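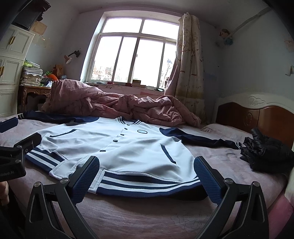
Varsity jacket, white body and navy sleeves, front side up on the pink sheet. Before folding.

23 October 2023

Folding notes, outerwear, continued from the knitwear pages.

Today I worked only on jackets with a ribbed hem and sleeves in another color than the body. The question came from the Zidby order, where the jackets must go into the flat box and the badge must be visible when the customer lifts the lid. Our usual coat fold puts the chest on the inside, so it is no use for this order.

I used the bed again and not the table. The table is better for my back, but the sleeves hang over its side and pull the shoulders out of line. On the bed the whole jacket can lie at full width. The collar goes toward the window and I stand at the hem. Please keep this direction if you repeat the test, otherwise my left and right in these notes will confuse you. Left means left for the person who stands at the hem.

Size of the Zidby box: 30 cm by 50 cm inside, depth 13 cm. I measured it twice, because the sheet from the supplier gives the outside size and does not say so.

Method A (sleeves straight across the back)
Close all five buttons. Turn the jacket face down and smooth the back from the collar to the hem with flat hands. Bring the left sleeve straight across, then the right sleeve on top of it. Fold the hem up to the collar in one move and turn over.
Result: quick, but too thick in the middle. Both sleeves lie in the same place and the front gets a hump just where the badge is. The hem rib also wants to open again. I do not recommend it.

Method B (sleeves down)
Same beginning, but each sleeve is folded in at the shoulder and then laid down along the side, with the cuff near the hem. Fold the sides in a little so that the width fits the box. Then fold up from the hem in two steps, not one.
Result: much flatter. The badge stays smooth and the collar stands nicely at the top. The cuffs end near the waistband, and there are three layers of rib together at this point, so the lower side of the packet is higher than the collar side. With a sheet of tissue under the collar it becomes more or less level.

Method C (B, with cuffs turned back)
As B, but each cuff is turned back up toward the elbow before the first fold from the hem. It removes the thick place at the bottom. It takes longer, and on the second try I got a crease across the sleeve which did not go away when I stroked it. I would keep C for the very thick ribs.

Small observations:
- The soft folds in the white body should be smoothed before the buttons are closed. After closing, the cloth only moves from one side of the placket to the other.
- Check that the two halves of the waistband meet at the same height. If they do not, a button is in the wrong hole. I lost some minutes with this.
- The navy edge of the pockets is a good guide for the eye. When both slants look equal, the front is straight.
- White body next to dark sleeves: put tissue between them if the jackets will stay boxed until December. I have not seen color transfer, but I also did not test it.
- Clean hands, and no pen near the bed. The white shows everything.

The Velleo tissue is a bit stiff for this purpose and makes noise in the box. The Kwok tissue is softer but it tears at the collar. I used Velleo for the inside and would like to try a thinner one.

Decision for now: Method B with tissue under the collar. The order is 396 pieces, so before we write the instruction card somebody else should fold one only from my text, without me in the room. If the text is not clear at the point of the side folds, please write your correction directly on this page.

Still open:
Does the same fold fit the Zotora box? It is narrower, and I think the shoulders will touch the sides.
Larger sizes not tried.
Order more tissue, ask for the thin one.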